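Dulside households to get desk paper and card collected from the kerb

Households in Dulside will be able to put out office paper, envelopes and thin card with their usual recycling from March, the district council has confirmed. Until now residents who wanted to recycle paper had to take it to the bank behind Sutherland Road or put it in the general waste bin.

The change covers 510 homes in the first stage, all of them on the east side of the town between the railway and the river. The remaining streets will be added in the autumn if the first stage goes to plan. Letters are being sent out now and each home on the list will receive a blue sack with a weighted base. Flats with shared bins will have a separate blue-lidded container in the bin store.

Collections will be made every two weeks, on the same morning as glass and cans. Sacks should be at the kerb by 7 am. Crews will empty them into a separate section of the lorry and leave them at the edge of the property.

The contract has gone to Hadach, which already collects garden waste in the district. The paper will be taken to the Prendadano mill, 23 miles away, where it is pulped and made into packaging. The council said the mill had agreed a fixed price per tonne for the first 2 years, and that the income would go towards the cost of the extra lorry.

A trial in four streets last year brought in more paper than had been forecast. Most of it was junk mail and printed letters, but a good deal came from people working from home. Crews also reported problems. Sacks left without the flap closed let the rain in, and soaked paper cannot be accepted by the mill. Some sacks held nappies and food trays, and these loads had to be sent for burning.

The council has asked residents to keep paper dry and flat where possible. Shredded paper can be included if it is tied inside a paper bag. Staples do not have to be removed, but plastic covers and comb bindings do. Window envelopes are accepted whole.

The paper bank behind Sutherland Road will stay open during the first stage. A decision on its future will be taken once figures for the summer are available. Traders will not be able to use the blue sacks and must continue to arrange their own collections. 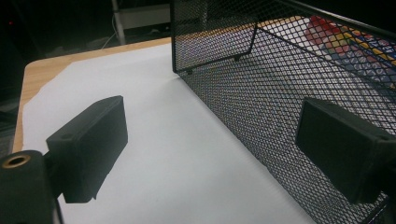

What can go in the blue sack

Yes: writing and printer paper, envelopes, newspapers, magazines, catalogues, telephone directories, greetings cards without glitter, cereal boxes, egg boxes, cardboard tubes.

No: wallpaper, tissues and kitchen roll, baking paper, till receipts, foil wrapping paper, drinks cartons, takeaway boxes with food on them, padded envelopes lined with plastic.

Large cardboard boxes should still be taken to the household waste site, which is open from 8 am to 6 pm.

Missed collections and missing sacks

Residents who have not had a letter by the end of the month before collections begin should check the street list on the council website or ask at the library. Replacement sacks are free for the first year. A missed collection should be reported within 2 working days, and the sack left out until the crew returns.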